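Skernbridge v Plimari, and a word about the bench

2021-06-25
Filed under: Women's league, Match notes

I got to the hall with ten minutes to spare and there were already no seats left on the near side, so I watched the whole game from behind the Plimari basket. It's a poor view of the far end but you do hear a lot more of what the players say to each other.

Skernbridge won 64-57. They should have won by more. They were 16 up early in the third quarter and then stopped running their offence, and for five minutes every possession ended with somebody dribbling into two defenders and hoping for a foul. Plimari got it back to four points before Svenja Sauerland was sent back on.

Sauerland had sat for most of that spell with three fouls. I understand why a coach does that, but I've never liked it much. She finished with four, so the fifth one everybody was worried about never came, and the lead very nearly went while she was on the bench with a towel round her neck. Rainer Buschmann has coached this side since before I started the blog and he has always been cautious about fouls. He did the same in the away game in May, which they lost.

Once she was back the game settled. She doesn't score a great deal, but she screens well and she talks, and Rhiannon Eynon gets much better shots when there is a proper screen in front of her. Eynon had 22. Two of her threes came from the same play on the left side, one after the other, and Plimari defended it the same wrong way both times.

For Plimari, Lieselotte Engelhardt was the pick. She is listed as a guard but she spent the second half defending people a head taller and took nine rebounds by my count. I keep my own sheet in pencil and it doesn't always agree with the official one. Her free throws let her down, four from ten, and in a seven-point game that matters.

The attendance was given as 482. That's the best of the season and it felt like it. The queue at half-time went out through the doors, so I didn't bother.

The refereeing was fine. There was one travel in the last minute that I thought was harsh on Plimari, and I was right behind it, but it wouldn't have changed the result.

Next week is the trip to Grinari, who play a zone nearly all the time and are slow to come out of it. If Eynon shoots as she did tonight they will have trouble. If she doesn't, Skernbridge will need points from somebody else, and I'm not sure who that is at the moment. Nolte has been out for three weeks with her ankle and was in ordinary shoes again tonight.

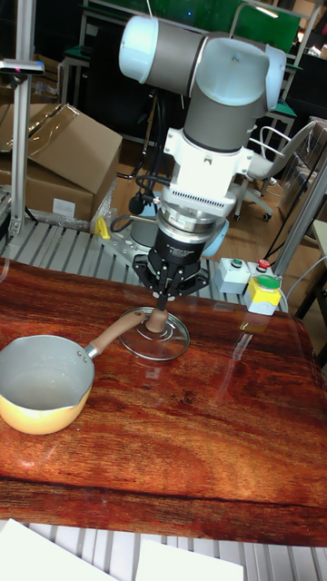

Gripper holding a glass pot lid by its brown knob.

Mitiku Gudeta wrote in to say I had the under-16s result the wrong way round in my last post. He's right, they won it, and I've corrected the table. He also asked whether I'm going to Grinari. I am, by train if the times work, otherwise I'll need a lift, so if anyone is driving and has a space please leave a comment.

Season tickets for the autumn go on sale at the hall on Monday, cash or card.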